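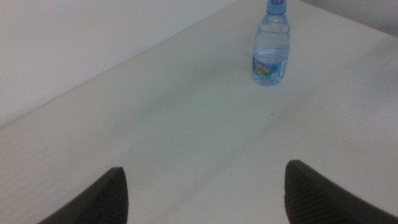
I'm recording pick-up tasks by remote control and my runs come out uneven. The arm is driven from a hand controller and I mostly watch the wrist view. With the small water bottle near the far edge of the table and the fingers wide open, I find it hard to judge how far I still have to travel. I either stop short or knock the thing. I have 30 runs saved under the task name Water and I would keep 12 of them. Is it me or the set-up?
Asked by Zeso, September

2 answers

Rotberg
Mostly practice. Use the side camera for the approach and go back to the wrist view only for the last bit, when the fingers are close. Slow the controller down too. Mine was far too quick out of the box and halving it helped more than anything else I tried.
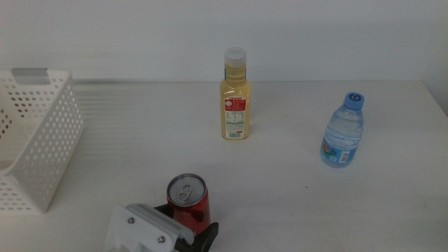
Should I delete the runs where I missed and tried again? Keep the ones where you missed, corrected and finished cleanly, and delete the ones where you gave up or drifted about for a long time.

Ro-un Ra
Agree about the speed. I'd add that cans are easier to learn on than bottles. Get straight over the lid, let the tab and the rim tell you where the middle is, then back off and close. My set has 1,141 runs and the early ones are poor. 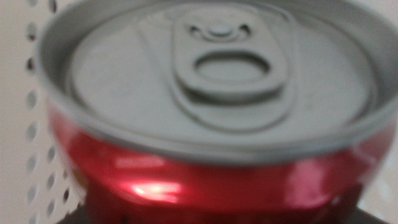

Related questions
Controller lag when driving the arm
Moving the arm by hand or by remote, which gives smoother runs?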